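## About Prondier

Prondier is a farm supply and grain storage co-operative based at Clullberg. We are owned by the farms that use us, 292 of them at the last count, and most of those are mixed holdings with some arable and some sheep.

The co-operative began with 24 members who wanted a shared grain dryer and could not afford one each. That first dryer stood at Gukell, where we still have our main store.
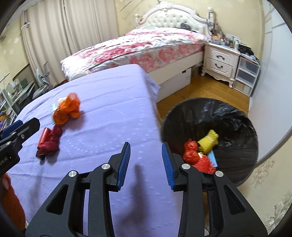 Besides drying and storage we sell seed, fencing, mineral licks and animal feed. Feed is milled at our Bai yard and can be collected or delivered. Delivery runs go out on fixed routes, so please order two working days ahead - three at lambing time.

Any farm within the district can apply to join. A new member buys at least one share and has a vote at the annual meeting, which is held in November. Large farms and small ones have the same single vote.

We employ 7 full-time staff and take on extra hands for harvest. Harvest jobs are put up on the board at Gukell and in the members' newsletter.

The trade counter is open to non-members, but storage is not.

Page last updated February 2018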